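Home Help Board > Kitchen > Small appliances

Coffee corner on a white quartz counter: grounds everywhere, one outlet

Asked by plisunow_kitchen, October

We have a single-serve brewer at the left end of our counter and a pod carousel next to it. I drink the pods. My husband grinds beans on weekends. The counter is white quartz with gray tile behind it, so every speck shows.

Two problems. First, the grounds. They get under the carousel and into the corner behind it, and I wipe the same spot three times a day. Second, the space. The brewer, the carousel and the steel container take up most of that end, and the grinder ends up wherever there is room. The counter is 90 inches long and I would like to keep coffee to the left part of it.

The outlet is on the backsplash behind the pods. Pic doesn't show the grinder. 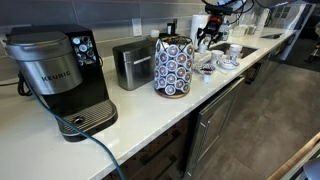 Answer 1 (accepted, 11 votes)

I had the same setup in my last apartment and got it mostly under control. What worked for me:

1. Give the brewer a fixed place and leave it. Pull the cord to the back and clip it to the wall side. A cord lying over the front of the counter collects grounds and gets caught on things.

2. Measure the carousel. Mine was 11 inches across with room to turn it. Put it where you can spin it without hitting the brewer, and don't set anything else against it.

3. Grind over a plate. Any small plate with a rim will do. Empty the grinder onto it, scoop what you need from there, and tip the rest in the compost. You have one in your second picture with a little pile on it, and the specks on the counter are mostly out by the single pod, so I would set the plate closer to the grinder and do all the scooping there.
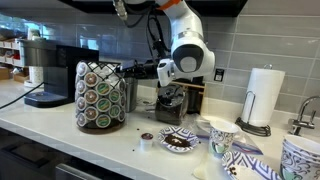
4. Brush first, then wipe. Dry grounds come up with a pastry brush. If you go in with a wet cloth you smear them, and on white quartz you get a tan film that needs a second pass.

5. Once a week lift the carousel and clean under the base. I do it on Sunday when I refill the pods.

6. Move the steel canister if you don't open it every day. It is sitting behind the pods and you have to reach over them.

For the pods themselves, I stopped filling the carousel to the top. Loose ones piled in the middle fall out when you turn it. The extra ones went in a drawer.

Answer 2 (2 votes)

get a tray. Fevance makes a plain one with a lip, I paid 67 dollars which is too much but it holds the grinder and the bean jar and you carry the whole thing to the sink. Antoniuk had a cheaper one but it was warped

Answer 3 (0 votes)

Agree with the plate. I use paper ones and fold them to pour the grounds into the filter, no scoop. Keep the bean jar right behind the plate so you are not carrying beans across the counter. Your last picture is close to how I have mine.
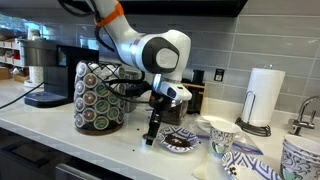 Bean jar at the back, plate of grounds in front, pods to the left.

I would not buy a second shelf or a rack. I bought a Grokano rack for 70 dollars and it was too tall to go under the cabinet. Measure from the counter to the cabinet before ordering anything.

Comment from plisunow_kitchen: Thanks. Brushing first made a difference already. Cord is next. Still deciding on the tray.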